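**Mesard** - a novel by Theano Spanos
Paperback, Clovby Books. Ages 10 and up. Back in stock June.

Nico Kalogeropoulos has been at Dirko Middle School for six weeks and has told one lie. Just the one. He said his grandfather was a champion swimmer.

Now the swim team wants to meet him.

His real grandfather mends nets, hates the water and hasn't spoken to Nico's mom since before the move. He's also the only person who knows what happened at Mesard, the island the family left in 1912 and never talks about. So Nico gets on a bus one Tuesday with a bag of sandwiches and a plan that's mostly holes.

Funny in places, sad near the end. Short chapters, good for reading aloud - chapter 9 runs long so split it over two days. Kids who don't usually finish books have been finishing this one.

**What you get**

- Paperback, new cover (the green one is gone, please stop asking!)
- Map of Mesard inside the front
- Six pages of discussion questions at the back
- Glossary of the Greek words. Fixed the two wrong page numbers from the first printing

**Class sets**

Stock code 1392 for the single copy, 1608 for the class set. Dont mix them up on the order form, we ship what the number says. Set comes with the teacher booklet, single copy doesn't. Schools ordering 100 or more get free shipping, email first so we can check what's left.
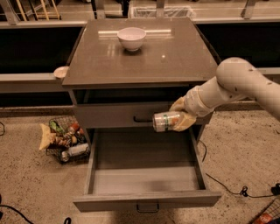
Returns - unread copies only, within 30 days, and put the packing slip in. Creased covers we'll swap, send a photo. Signed copies can't come back, sorry.

Theano does school visits in the fall, mornings only. She reads the bus chapter and takes questions. Ask thru the contact form and say what grade, how many kids and wether you have a microphone.

Audio version: not yet. Recording is done, waiting on the last edits. Large print is at the printer now. Second Nico book is being written, no title, no date.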